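Delach Pushing Policy: Frequently Asked Questions

Last updated: December

Print this page | E-mail this page

What does the method do?
Delach learns to push small objects on a flat surface toward a goal given as a short text instruction, such as "move the star next to the yellow hexagon." The output is a two-dimensional displacement of the tool tip at each control step. Height and tool orientation are held fixed.

What was it trained on?
2000 teleoperated episodes, recorded by Leena Ahonen and Lauri Ojala. Instructions were written after recording, by annotators who had not driven the arm. An episode may carry more than one instruction.

Why pushing and not grasping?
Contact during a push is intermittent, and blocks rotate and slide in ways that are hard to model. We wanted a task where small errors accumulate and the policy has to correct them. A grasp hides much of that.

How fast does the controller run?
5 Hz. The low-level controller interpolates between commands. Higher rates were tried with the Joltus baseline and did not change the ranking of the methods.

How is success measured?
By block position at the end of the episode, against a distance threshold. Rotation is ignored unless the instruction mentions it. Operators do not score their own runs.

Does it handle blocks that are already touching?
Partly. Separating one block from a tight group is the most common failure — the tip tends to move the neighbors as well. Aino Oksanen's ablation shows that adding a history of 8 past images helps, at some cost in latency.

What does the workspace look like?
A wooden board on a blue perforated table, colored shape blocks, and a straight rod as the end tool. Blocks may start in groups or apart.
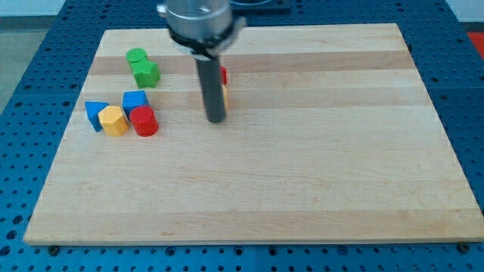
Can the tool hide a block from the camera?
Yes. Occlusion by the rod is common when a block lies behind it. The policy receives no separate depth input and no block poses, so it relies on the image history in these cases.

Are the weights available?
On request, for research use. Write to Liliana Parisi and state which arm and camera you plan to use. The Grernov variant is not being released.

Print this page | E-mail this page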